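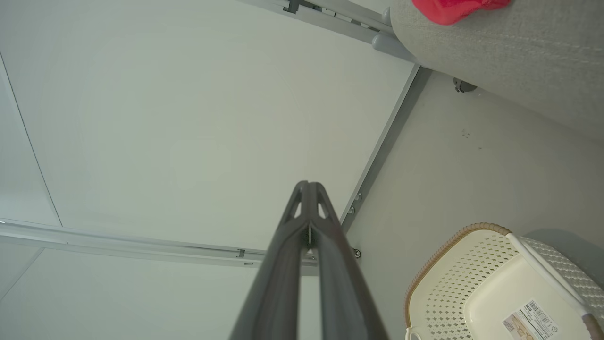

Release notes for the two-arm stack, 4/12/26

The Trestero controller moves to a new grasp planner with this release, and the perception service gets a second input path. Both changes affect anyone running garment tasks. The rest of this item covers what changed, what to set before upgrading, and what is still open.

Wrist view in the grasp planner

Until now the planner took its grasp candidates from the head camera and used the wrist cameras only for logging. With this release the wrist stream feeds a refinement stage. The head view proposes a grasp region and an approach direction. The arm moves to a standoff pose. The wrist view then corrects the final approach in the gripper frame.

The wrist view is awkward input. The fingers fill the lower part of every image, and with the gripper pointed low the background is mostly large flat surfaces: furniture panels, metal rails, plain floor. A target such as a garment on a cushion may occupy a thin strip at the top, and a basket may show only one corner. The old segmentation model treated long rails as object boundaries and sometimes returned a panel as the target. The new one takes a static finger mask and a coarse prior projected from the head view, and it returns no result when the prior falls outside the image. In that case the planner holds the head-view estimate and logs the event as PRIOR_OUT.

Finger masks are stored per gripper and per opening width. If you have changed fingertips, regenerate the masks with the calibration tool before you enable refinement. The tool steps through 12 opening widths and writes one mask for each. Masks from the previous release will load, but they were built at a lower resolution and leave a border of finger pixels along the tips.

Cloth state estimation

The Trorura perception service now reports a cloth state with every garment detection: flat, bunched, or held. The first two come from the head view alone. The third also requires the gripper width to be above the closed threshold, so that an empty gripper in front of a garment does not count as a hold.

Printed fabric was the weak point. A jersey with large lettering breaks into many high-contrast patches when it is bunched, and the old detector often reported the letters as separate items. We retrained on 3000 labeled images with heavy weighting toward folded print. On the held-out set of 200 images, split detections on printed garments fell to 12. Plain garments were not affected either way.

Two garments of the same color in one view remain a source of error. The tracker assigns identity by position and color histogram, and with a red item in the gripper and another red item on the furniture behind it, the histogram contributes nothing. The tracker now ties a held garment to the gripper pose for as long as the held state persists. Identity is released when the gripper opens past the release width.
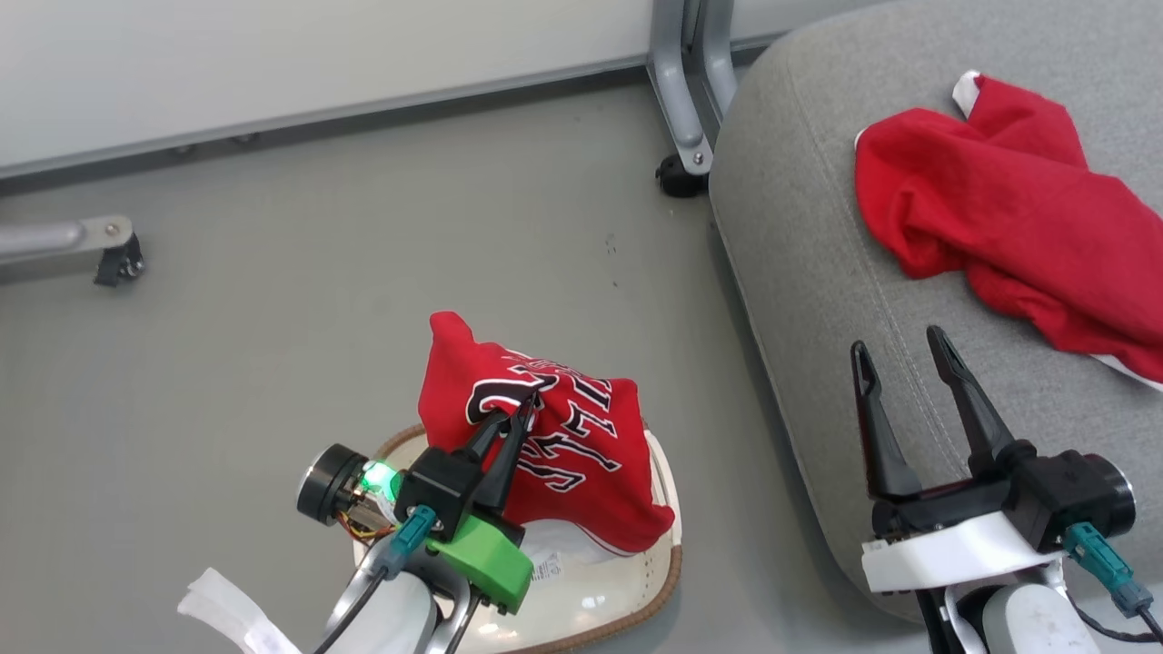 Container placement

Placement targets are computed from the container rim. The rim fit accepts oval and rectangular outlines and tolerates partial occlusion by the forearm, down to half of the visible contour. Below that the planner asks for a new head pose – it will not guess the far edge.

The drop height is now measured from the lowest point of the hanging fabric. The old setting used the fingertip and let long garments drape over the side. The parameter name has changed from drop_z to hem_clearance. The old name is ignored with a warning, so check your task files.

Timing and scheduling

The refinement stage adds 153 ms to each grasp on the reference computer. It runs while the arm is settling at the standoff pose, and the arm controller will wait for it up to the limit set in refine_timeout. The default is 200 ms. Sites running the Frei scheduler should raise the per-step budget by the same amount, or the step will be flagged as late even when the grasp completes normally.

Upgrade order

Update Trorura first, then Trestero. The reverse order leaves the planner waiting on a cloth state field that the older service does not send. Configuration files for the Zakwood test cell have already been converted and can be used as a reference.

Known issues

Refinement is disabled when both arms have a target in the same container. The wrist views are processed in sequence and the second result may be stale by the time it is used. A fix is planned for the August release.

The finger mask tool does not check lighting. A bright gap between closed fingertips can be written into the mask as background. Inspect the narrowest mask by eye.

Replay of logs recorded before this release works for the head view only.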